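Butterwort on the Flellach Slope

2019-10-21

Common butterwort, Pinguicula vulgaris, is a small plant of wet ground, and on the Flellach slope it grows only where water comes to the surface. The rest of the hill is heather and coarse grass. Walk up from the road through the heather and you will not see any until the first seep, a strip of bare peat and gravel that you could step across. Then the rosettes are everywhere, flat to the ground, yellow-green and star-shaped, with the leaf edges rolled slightly inward.

The leaves are greasy to the touch. Their upper surface is covered with two kinds of glands. One kind sits on a short stalk and carries a drop of sticky fluid. The other sits flat on the leaf and releases digestive enzymes once something has been caught. The prey is mostly midges, springtails and other very small insects. A large fly can usually pull itself free. Pollen that lands on the leaf can be digested too, and in a pine district it may be a useful part of the diet.

Flowers come in late spring and early summer, later on high ground. Each stands alone on a leafless stalk and is violet with a white patch at the throat and a thin spur behind. People who know the plant only from its leaves are often surprised by the flower, and the reverse is true as well. From a distance it passes easily for a violet.
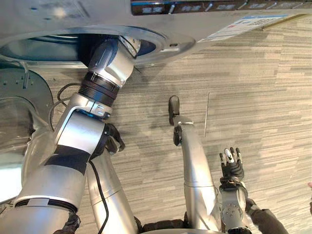

Front-loading washer with the door open.

By the middle of fall the summer leaves are rotting away. What remains is a tight green bud, the hibernaculum, which sits on the surface of the soil with few or no working roots. Smaller buds, called gemmae, form around the base of it. They come loose easily. Rain or meltwater carries them a short way downhill, and those that come to rest on open wet ground can grow into new plants. On a slope like Flellach this probably matters as much as seed does, and it explains why the plants run in lines below each seep.

Irja Heiskanen has been walking these lines for years. She started with a notebook and a bag of bamboo canes, and the method has changed very little. A cord is run from the top of the seep to the point where the heather closes over, and every rosette within an arm's length on either side is counted. Seedlings smaller than a fingernail are left out, as they are too easy to miss and no two people agree on them.

This summer's total was 1,572 rosettes across 5 seeps. Most were on the two lowest, where cattle cross. The highest seep, which is also the steepest, had the largest individual plants but not many of them. Heiskanen puts this down to frost. Water standing in the peat freezes and lifts the surface, and buds that are barely attached get thrown out onto dry moss. In March she has found them lying upside down several feet from where they grew.

"They don't all die," she said. "You turn one over and it is still green underneath. But a bud on dry moss isn't going to do much."

The cattle are a subject on which she and Danai Konstantinidis do not entirely agree. Konstantinidis manages the grazing at Trekden, the farm that includes the lower half of the slope, and she would like to fence the two lowest seeps for part of the year. The ground there gets badly cut up. After a wet spell the hoof prints hold water for weeks, and a calf went down in one of the soft places two years ago and had to be pulled out with ropes.

Heiskanen's worry is what happens behind a fence. Butterwort is a poor competitor. It has shallow roots and leaves that lie flat, and it needs light from directly overhead. Where grazing stops, purple moor grass and rushes close the gaps, and the dead leaves of the moor grass form a mat that the rosettes cannot get through. The seep at Skatura, on the other side of the valley, was fenced when she was first learning her plants. It had butterwort, round-leaved sundew and a good patch of bog asphodel. The asphodel is still there.

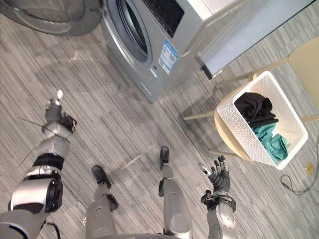

The arrangement they have settled on for now is a gate that can be left open or shut. Cattle will have the lower seeps from midsummer until the ground gets soft, and will be kept off through winter, when the animals do the most damage to the soil and the plants are down to buds. Konstantinidis thinks a hard-footed herd in July will open up enough bare peat to last the year. Heiskanen is less sure, but agreed that it was better than a permanent fence.

Water is the other question. The seeps on Flellach are fed by springs that come out of a band of limy rock near the top of the hill, and the water is less acid than the peat around it. That suits butterwort, which will grow on quite limy ground as long as it stays wet and low in nutrients. An old drain known as the Higuchi cut takes some of the flow off to the east. It was dug by hand and has been filling in by itself for decades. Blocking it completely would put more water onto the slope, but might also push it through the peat faster than the seeps can take it. There are no plans to touch it this year.

For anyone who wants to see the plants, the flowering season is the best time, and the lowest seep is the easiest to reach. Stay on the stones at the edge. Footprints on the wet peat do some good in small numbers and a lot of harm in large ones, and rosettes next to the path are the first to go. A hand lens will show the glands and whatever the leaf has caught. Put a finger on the leaf and you will leave a mark in the fluid, so one try is enough.

Digging plants up is pointless as well as unwelcome. Wild butterwort rarely lasts a season in a pot, and nurseries that deal in carnivorous plants sell seed-raised stock of this and several easier species. Most of them will want rainwater, an open sandy mix and a cold winter. The buds should be kept damp and left alone until they open by themselves.

The next count is set for early summer, once the flower stalks are up and the rosettes are easier to spot from standing height. The same canes will be used. One of them, at the top of the second seep, has been chewed to half its length and will need replacing first.

Shares: 4
Comments: 0

Related
Bog Asphodel After the Fence Goes Up
Telling Sundews Apart by Leaf Shape
Old Drains and the Plants That Moved In
Purple Moor Grass: When It Takes Over
A Beginner's Hand Lens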